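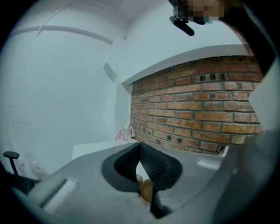

Tabletop Sorting at the Hanrahan Center: Frequently Asked Questions

By Program Office, Hanrahan Center, Gandville
Updated August

14 shares | 3 comments

The Hanrahan Center offers tabletop sorting sessions to residents of Gandville and Nosbridge. The answers below apply to individual bookings and to groups. Visitors with a question that is not covered on this page should write to the Program Office before booking.

What is tabletop sorting?

Tabletop sorting is a quiet seated or standing activity in which small items are moved between bowls according to a rule. The rule may be as simple as placing like with like, or it may involve an order, a count, or a pattern set out on a card. Participants work at their own pace. No score is kept, and no certificate is issued.

Who may take part?

Sessions are open to adults and to children aged seven and over. Children must be accompanied by an adult who remains at the table. The small items used in the activity are not suitable for very young children, and the Center is unable to make exceptions on request.

Where do sessions take place?

Sessions are held in the Aker Room, on the ground floor. Visitors should enter by the side door and sign in at the front desk. The room is reached by a short corridor with no steps.

What does the room look like?

The Aker Room has an exposed brick wall on one side and painted white surfaces elsewhere. The sorting table is white and is placed against the brick. Visitors who find patterned or rough surfaces distracting may ask to work facing the painted side.

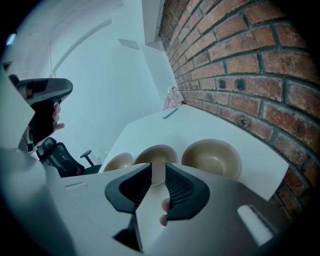
Bowls on the sorting table in the Aker Room, beside the brick wall.

How is the table set up?

The usual arrangement is three round bowls in a loose row. One serves as the starting bowl, and the others receive the sorted items. Participants may move the bowls closer together, farther apart, or into a different order. Left-handed participants often prefer to begin from the left side of the table, and staff will reverse the arrangement if asked.

Why are plain bowls used?

The Center used divided trays for several years. Participants reported that items caught in the corners and were difficult to pick up. A round bowl with sloping sides returns the item to the middle, where it can be reached again. The beige color was chosen to avoid strong contrast with the table — a few participants had found brighter bowls tiring over a full session.

What items are sorted?

Items vary by session. They are drawn from a collection of 200 small objects, most of which can be held between finger and thumb. Participants who would like to work with larger pieces should say so on the booking form.

May I bring my own items?

Yes, with the agreement of the staff member on duty. Items must be clean and dry. Food, coins, batteries, magnets, and anything made of thin glass are not accepted. Please take your items home with you at the end of the session. Those left in a bowl will be put in the lost property box and held until the end of the following month.

May I bring pens or paper?

Pens, pencils, and markers are permitted, and a number of participants like to keep notes. Writing materials should be kept toward the back of the table, away from the bowls. Ink marks on the tabletop should be reported at once so that they can be cleaned before they set. No charge is made for accidental marks.

How long is a session?

A session lasts 30 minutes. Groups may book 2 consecutive sessions, with a short break between them. Late arrivals are welcome, but the finishing time will not be extended.

How many people may attend?

A group booking may include up to 18 people. Larger groups are divided, and each part is given its own time. Only a few people can work at the table comfortably at once, so group leaders are advised to plan a second activity for those who are waiting. Chairs are stacked in the corridor for this purpose.

Is the lighting adjustable?

Only to a limited degree. The ceiling lights are operated from a switch outside the room, and staff will turn them down on request if other users agree. A desk lamp can be borrowed from the front desk. Lamps must be placed so that the cord does not cross the floor.

Is the room quiet?

The room is generally quiet in the morning. After 3 p.m. the neighboring room is used for music practice and some sound carries through. Participants who are sensitive to noise should request a morning time.

May I touch or lean against the brick wall?

The wall may be touched. Leaning is discouraged, as the mortar can leave dust on clothing. Nothing may be taped, pinned, or hung on the brick. Some of the bricks carry dark spots and stains. These should not be scrubbed.

What should be done at the end of a session?

Sorted items are to be returned to the starting bowl unless staff advise otherwise. Check under the table for anything dropped. Bowls stay on the table and should not be stacked. The tabletop may be wiped with the cloth provided, but spray cleaners are not to be used near the wall.

What happens if a bowl is damaged?

Please stop, leave the bowl where it is, and tell the front desk. Replacement bowls are kept in the supply cupboard and can be brought out promptly. Participants are asked not to continue with a chipped or cracked bowl.

How do I book or cancel?

Bookings are made on the form available at the front desk or by mail. Cancellations should be received by noon on the day before the session. Repeated absence without notice may affect future bookings.

Contact: Program Office, Hanrahan Center, Gandville
© Hanrahan Center. All rights reserved.
Back to top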